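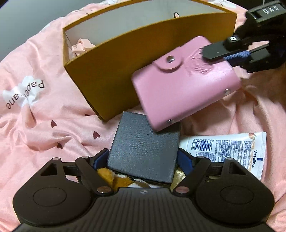

Rosa Kartenetui mit Druckknopf und ein dunkelgraues Portemonnaie.

Kleine Ledersachen reinigen und pflegen

In unserem Haushalt gibt es viele kleine Sachen aus Leder: Etuis, Geldbörsen, Schlüsselmäppchen, ein Uhrenarmband. Man hat sie jeden Tag in der Hand, aber man pflegt sie fast nie. Ich mache das zweimal im Jahr, im November und noch einmal im Frühling. Für 6 bis 9 kleine Stücke reicht mir ein Nachmittag, das Trocknen nicht mitgerechnet.

Vorbereitung
Zuerst alles ausräumen, auch die engen Fächer. Alte Kassenzettel gehören in den Müll, denn die Farbe vom Thermopapier kann auf helles Futter abfärben. Krümel und Staub hole ich mit einem weichen Pinsel heraus. Eine alte Zahnbürste geht auch, aber nur für die Nähte. Auf der glatten Fläche macht sie feine Kratzer.

Reinigen
Ein Baumwolltuch in lauwarmes Wasser tauchen und sehr gut auswringen. Dazu kommt ein kleiner Tropfen milde Seife. Immer die ganze Fläche abwischen, nicht nur den Fleck, sonst bleibt ein Rand. Bei geprägten Mustern wickle ich das Tuch um ein Holzstäbchen und gehe vorsichtig in die Vertiefungen. Wildleder darf man so nicht behandeln, dafür nimmt man eine Kreppbürste.

Fettflecken
Speisestärke auf den Fleck streuen, über Nacht liegen lassen und am Morgen abbürsten. Meine Nachbarin Parveen Arain nimmt dafür Babypuder und ist zufrieden. Bei mir ist davon auf dunklem Leder ein weißer Schleier geblieben, den ich lange nicht wegbekommen habe.

Druckknöpfe und Nieten
Wenn ein Druckknopf schwer aufgeht, reibe ich ein wenig Kerzenwachs auf den unteren Teil und drücke ihn ein paar Mal auf und zu. Öl empfehle ich nicht, es zieht ins Leder. Metall poliere ich nur mit einem trockenen Tuch.

Trocknen und fetten
Das Leder soll bei Zimmertemperatur trocknen, nie auf der Heizung. Danach eine dünne Schicht farblose Lederpflege auftragen. Ein Stück so groß wie eine Erbse genügt für eine Geldbörse. Nach einer halben Stunde mit einem sauberen Tuch nachreiben. Bei hellen und bunten Farben bitte zuerst an einer Stelle innen probieren, manches Leder wird dunkler.

Aufbewahren
Was man gerade nicht braucht, legt man in einen Karton oder einen Stoffbeutel, mit etwas Seidenpapier gefüllt. Plastiktüten sind nicht gut, darin kann sich Schimmel bilden. Helle und dunkle Stücke lege ich getrennt.

Frage von Amna Hayat: Kann man Kunstleder auch so reinigen?
Reinigen ja, mit Wasser und Seife. Lederfett braucht es nicht, das bleibt nur klebrig auf der Oberfläche liegen.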